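Home & Family > Opinion

Search this site Go

Home News Opinion Letters Contact

The basket is where tidying goes to die
By Effie Carnegie

Every November the Clinstead column tells us to buy a basket. Sweep it all in, they say, and the room is done in 15 minutes. I don't believe it. A basket hides the decision about what to keep, and by spring you own two baskets.

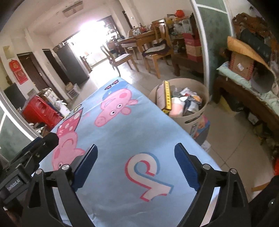
Peppa Pig blanket on the floor, full basket next to it.

Take the tape measure. It has a place in a drawer, or it ought to. Plastic bags have no place at all, so they get crammed in with it and stay there.

My neighbor Anežka Kratochvíl swears by the blanket method: toys go on it, corners come up, finished. Fine, but finished where? She paid $70 for a storage bench at Halliday and the bundle still sits in her hallway. I'd sooner see the mess and deal with it.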